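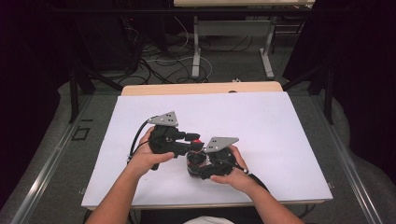

Hi all, Halima Ondieki here from the Wisby workshop. We're putting on an open day for our gripper work and I'm looking for people to come and be part of it. I don't mean standing behind a rope with a brochure -- I want you at the table, with a gripper in your hands.

I've got room for 40 people over the day, in small groups, plus 15 spots for a longer hands-on session (more on that below). If you've ever been curious about how a robot picks up a sock, please read on!

**What happens on the day**

You'll start with a short walk around the workshop with me, and then my colleagues from Erkico will run the Temba demonstration, which is our sorting arm doing its thing with a bin of mixed household bits. It drops stuff. You're allowed to laugh, we all do.

After that it's your turn. Each group gets a table and a pair of grippers that you work by hand, and we'll ask you to do a few everyday jobs with them: folding a tea towel, putting lids on jars, moving cutlery from one tray to another. We record how you go about it and the recordings help us teach the arm. Don't worry about being good at it. My first tea towel looked like a dropped pancake.

**The longer session**

The 15 people in this group stay on for the afternoon and work through a longer set of tasks, with plenty of breaks and a proper lunch. It's paid, as a gift card for the Dotness bookshop downstairs, and you can stop whenever you like and still get the card. I'd especially love to hear from left-handers, people with smaller hands, and anyone who cooks, sews or fixes things for a living. Our last lot were nearly all engineering students (lovely, but they all fold towels the same way).

**Who can come**

- Anyone 17 or over for the hands-on parts. Younger kids are welcome at the demonstration with a grown-up.
- No technical background needed, none at all.
- The grippers get a bit heavy after a while, so if you have a sore wrist or shoulder, tell me and we'll sort out a seat and an arm rest.
- Closed shoes please, and long hair tied back.

The workshop is on the ground floor and there's step-free access from the car park. The colour of the door is the easiest way to find us: bright orange, next to the loading bay.

**How to put your name down**

Send me a note by October 31, 2020 with your name, which part you'd like to do, and a line or two about what you do with your hands all day. Typing counts! I read every one myself, so give me a few days to get back to you. If we fill up I'll keep a list for the next open day, which we're hoping to hold in April.

Oh, and if you want to bring an object from home for the Temba arm to have a go at, do. Nothing over 800 grams and nothing you'd be sad to see hit the floor -- someone brought their nan's teapot last time and I couldn't watch.

Halima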